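Waiting for the chiffchaff

17/03/2024

Every year in March I become a little nervous, and my family knows the reason. I wait for the first chiffchaff at Flumholm. Last year I missed him by three days, as I was in bed with a fever, and I was not pleasant company.

Flumholm is a small wood with a wet part in the middle, where the willows grow. This morning I arrived at 6 and it was still almost dark. A robin was singing, then a wren, then two song thrushes who seemed to have an argument. I stood by the willows for more than 30 minutes. My feet became very cold.

Then it came, from high up: chiff, chaff, chiff, chiff, chaff. I did not see the bird at all, but with this species I trust my ears more than my eyes. The willow warbler looks nearly the same, and I have made this mistake in the past.
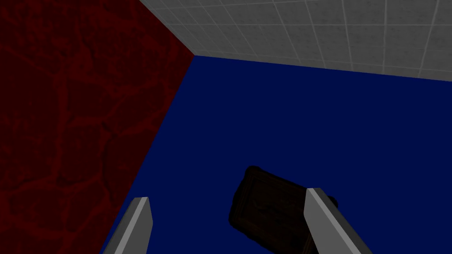 Rigoberto Urrego writes that he already heard one on the Dratelham side, near the sewage works, and he thinks it stayed there the whole winter. The flies are good there, he says, and I should look in January too.

Maybe he is right. Then it is difficult to say which bird is a real arrival and which one only starts to sing again. I write down both in my notebook, but I put a small question mark next to the early ones. In my first years here I did not do this, and now I cannot use those notes for much.

I walked back by the Krasniqi farm, because the hedge there is often good for blackcaps. No blackcap yet.

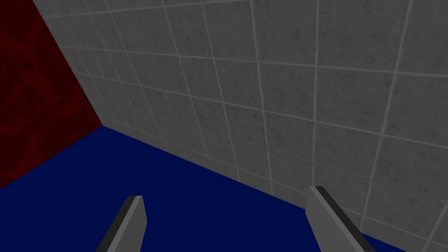

It is too early for them, I know. I usually hear my first one in April, when the hedge has some leaves, and the male sings from inside it so that you can stand very near and see nothing. I will go again next week if the rain stops, and this time I will wear the thick socks.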